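Newsletter > Tekbridge Kitchen Notes > December

Oranges are back

Quick one this month, running behind on everything. The oranges came in Tuesday and the crates are by the back door at Stutorura, first come first served. 611 bags went out last year and we ran dry before the second weekend, so don't wait. Bring your own bag please — paper ones keep splitting.

Couple of you asked about peeling. Score the skin top to bottom first, shallow, then pull the strips off over a bowl. Leave a little pith on if you're doing the marmalade, it helps the set. Thumbs are fine, a spoon handle is better. Don't chill them beforehand, cold peel just tears into bits.

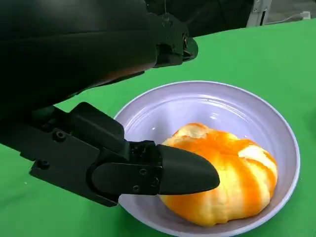
Save the peel! Dry it on a rack overnight, then into a jar with sugar. The Khasawneh stall is taking jars again for the winter table, plain lids only, lable on the side with the month. Drop off before 4 pm.

Marmalade recipe is the same as last time, still 1000 grams of fruit to one lemon. Someone typed it up with two lemons, ignore that one. Kavell hall has the big pans if you need to borrow — sign the sheet and bring them back clean.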